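Chapter 12
Building the Cold Sandwich

Before you begin

Most of us made our first sandwich standing on a chair at a kitchen counter, and most of us have never been taught how to make one since. What a shame! A sandwich is a small building. It has a floor, a roof, wet parts and dry parts, and it has to survive being picked up by someone who is hungry and not especially careful. In this chapter you will learn to lay out a station, choose an order for your fillings and put together a sandwich on a round bun that holds its shape all the way to the table.

You have already met bread (Chapter 9) and raw vegetables (Chapter 11). Keep your notes from both close by, especially the page on slicing tomatoes.

Words to know: station, base, crown, barrier leaf, spread, build order, hold time.

12.1 The station comes first

Habibur Debnath ran the lunch counter at Bradow for 19 years, and he used to tell new cooks that he could guess how their sandwiches would turn out before they had touched the bread. He looked at the table. Were the buns where a hand would reach for them? Was the lettuce washed and torn, or still sitting in the sink?

A good station has a work area in the middle and ingredients around it. The work area is usually a tray, and the tray is where the crumbs go - you want them there and not all over the table. Shredded and torn vegetables belong in a container, since they wander. Slices can be stacked. Anything you reach for on every single sandwich should be close to the tray, and it should go back to the same spot each time you restock.

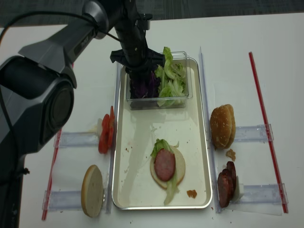 Figure 12.1 A build in progress: bottom bun, lettuce and a round pink slice, with cabbage and more lettuce in the container at the back of the tray.

Notice how few steps it takes to get this far. The base goes down with its cut face up, the leaf goes on the base, and the slice goes on the leaf. Three moves, and the hardest decisions are already behind you. The lettuce can be wider than the bun, too. A ruffle of green at the edge looks generous, and a first bite that crunches is a wonderful thing.

12.2 Keeping things apart

Ingredients drift toward each other during a busy lunch. Tomato juice creeps, seeds travel, and soon the buns have picked up a damp patch. Some kitchens set out a separate dish for each item. Others put a low wall between the work area and the ingredients, and clear plastic is a lovely choice for this because you can see through it while you work. Selley, the sandwich shop you will visit in the case study, switched to clear dividers in October and kept its old tubs for pickles. 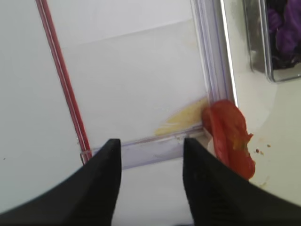 Whatever you use, clean it as often as you clean the tray. Corners and lower edges need the most attention, so wipe into them with the tip of a folded cloth, then rinse and dry. If your dividers come apart, wash the pieces separately. Chapter 4 has the full cleaning routine, and it applies here without any changes.

12.3 Build order

Now for the really fun part! Build order is the sequence in which the layers go on, and changing it changes the whole sandwich. Lettuce directly on the base works as a barrier leaf: it slows down moisture on its way to the bread. Tomato on top of the meat gives you a bright, juicy middle. Shredded cabbage brings crunch and color, but it slides, so press it gently into the layer below or tuck it under something flat.

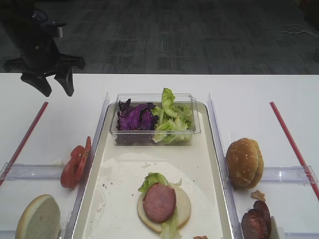 The crown goes on last, and it is worth picking a handsome one. A sesame-seed top with an even golden-brown color makes even a plain filling look inviting. Set it down straight, press lightly with a flat palm and leave it alone. Zlatko Spahić, who tested the recipes in this unit, makes every build twice, once with the tomato above the meat and once with it below, and his notes on the difference appear in Section 12.5.

Try it yourself

Make the Pitach bun on page 84 using the build order given there. Make a second one with the barrier leaf left out. Wrap both, chill them until the end of class, then cut them in half and compare the bases. Write down what you see before you taste anything.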